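Home | Projects | Reports | Staff | Contact

Food Labels and Religious Trust in Droltthorpe
Wyn Trevor, Lowri Lougher

Our question was simple. When a shopper who keeps religious food rules picks something off the shelf, whose word do they take? We looked at kosher and halal shoppers both, so two sets of rules, one town.

Method: short survey at the Raju grocery and outside the Arkow market, Saturday night after dark and then weekday mornings. 200 people answered. Lowri did the halal half, I did the kosher half. Llinos Gape checked the forms and threw out the blank ones before we counted.

Main result. Most people said they look for a symbol first, then ask family. Clergy came third, wich surprised us. Older shoppers trusted one particular butcher over any label at all. One woman told us she reads the ingredients and ignores the symbol, "my mother never had a symbol." 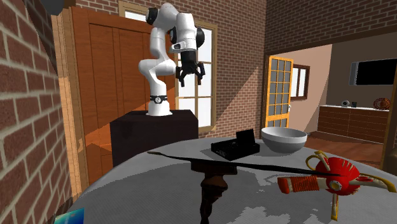

Fig. 1. Arm over the round table, gripper open.

We also went through the shelf list at Raju. 3622 products, 328 with a kosher mark. Did not get to the halal marks, ran out of time. Snacks and canned goods mostly. Hardly any fresh bread.

Problems: people in a hurry skip question four. The wording was bad, "certified" meant different things to different people. Also we only asked in English. Amedeo Galli pointed out that we left out anyone who shops online and he is right.

Next: redo question four, add a page on school lunches, interview the butcher if he agres to it. Lleucu Wynne has the blank forms.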